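Robots Come to the Laundry

Have you ever slept in a hotel? Then somebody washed your towel, dried it and folded it before you came. In a big laundry, people do this all day long. At the Drunus laundry, machines now do a part of the work. Let us see what they do, and what changed for the workers.

What is automation?

Automation means that a machine does a job by itself, after people have told it how. The washing machine in your home is a small automation. You press the button and go to play. The machine knows when to take water and when to spin.

At Drunus there is a longer chain. A moving belt called the Cluder carries the bags to the washers. Another machine, the Gravitz, folds towels. It can fold 200 towels in one hour, and every towel looks the same.

Why are clothes so difficult?

A towel is a rectangle. A shirt is not so simple! It has holes for the arms and the neck, and it changes its shape each time you lift it. You can feel with your fingers where the edge is. A machine has no skin, so it must learn this in another way.

Part of this learning is done with a gripper that a person holds in the hand. It has two fingers, like a thumb and a pointing finger. The person picks up the cloth with it, pulls and folds, and a camera records the movements. Later a robot can learn from many such recordings. The team at Drunus has made 1,823 of them.

The two black fingers have blue rubber pads, and they pinch a thin fold of a white garment. Look how the cloth comes to a point where they hold it. A part of the garment on the right is folded over already.
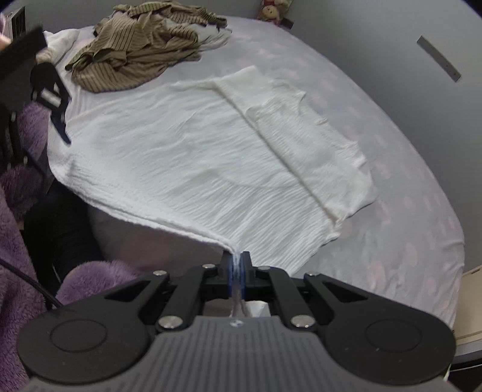 What changed for the people?

Before, the workers carried heavy wet bags with their arms. In the evening their backs hurt. Now the belt carries the bags, and most workers are glad about it.

But some things are harder. Three workers had to learn a new job – they watch the machines and help when a towel gets stuck. They went to a course at Ammann, the company that repairs the belt. One of them said that the old work was noisy but more friendly, because everybody stood at one table and talked.

Some workers also worried that there would be no job for them. This is a fair question, and you can ask it about every new machine. At Drunus, shirts and dresses are still folded by hand.

Try it at home

Take an old T-shirt and fold it with only one thumb and one finger of each hand. Then try with your eyes closed. Which part was the most difficult?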